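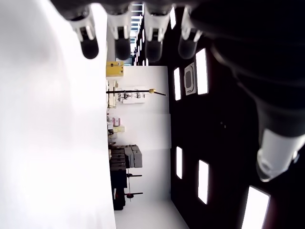

Sep 5, 2026

Bench relocation, second pass. Short entry, mostly complaints.

The Ornberg people still say the white top is fine under the ceiling panels. I don't buy it. Laid out the small washers and the clear shims on it this morning and lost both against the glare within a minute. Their sheet calls the surface "low reflectance." Compared to what? Taped down a strip of gray felt at the end nearest the wall and sorted on that instead. Quicker, and my eyes stopped hurting. Archana Prajapati thinks the real trouble is the panels and wants half of them switched off after lunch. Willing to try it, but I want the same tray sorted both ways before anyone calls it solved.

Measured the top while I was at it. 1565 mm along the long side, and the plan says 1605. So we are 40 mm short of what the Stikmont layout was drawn for, and the layout has been wrong since February, when it was signed off. Archana says the gap can go at the wall end. Maybe. The power strip was supposed to go there.

Gray storage boxes: still stacked. The idea was that everything would be in drawers by now. I said then that it wouldn't be and I'll say it again – a stack means the thing you want is in the bottom one. Today it was the M4 inserts. Took the stack down, put it back in a different order, wrote the order on a card. We'll see how long the card stays true.

Long black pole stays where it is until somebody tells me what length they need. Two people have asked me to cut it and gave two different numbers.

Sandhu adhesive, trial 4. Supposed to hold a bracket at 130 newtons after a full day. Mine let go well before that. The instructions say to clean with alcohol first, and I did, twice. Archana got a better result with the same tube, so either my prep is bad or one of us is reading the gauge wrong. Suspect the gauge. Swap gauges and repeat before writing to Sandhu.

Wollov sent another catalog of wall rails. Nice drawings, no load figures. Filed it.

To do:
Same-tray sorting test, panels full and half
Corrected bench length onto the layout
Trial 5, both gauges, both of us
Find out who took the good tape measure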